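Stidlow Reservoir Water Colour Study
Student Project Report, Second Year Hydrology

1. Background

Stidlow Reservoir was built in 1868 to supply the mill district and is now used for irrigation and recreation. Residents downstream have reported brown water after heavy rain. The aim of this project was to find out whether the colour came from suspended sediment or from dissolved organic matter washed out of the peat along Feten Creek.

2. Method

Samples were collected at 4 sites: the Feten Creek inlet, the Pacheco Road culvert, the centre of the reservoir and the outlet weir. Each site was sampled six times through April, giving 24 samples in total. Bottles were rinsed twice with site water before filling and stored in the dark at fridge temperature until analysis.

Turbidity was measured on the unfiltered sample. Each sample was then filtered and its true colour measured against platinum-cobalt standards. Readings were repeated if the first two differed by more than five per cent.

3. Results

True colour was highest at the inlet, with a maximum of 93 units on the morning after the largest rainfall. Values fell steadily towards the outlet. Turbidity rose sharply at the culvert during the same event but returned to its earlier level by the next visit. The centre site showed little change in turbidity at any time. 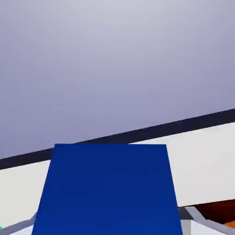 Colour and turbidity were only weakly related when all sites were grouped. At the inlet, filtering removed very little of the colour, which points to a dissolved source. The culvert samples behaved differently and lost most of their colour on filtering.

4. Limitations

Flow was not gauged, so loads could not be calculated. One month of sampling does not cover the dry season. The outlet weir could not be reached safely at high water, and on that visit the sample was taken from the bank.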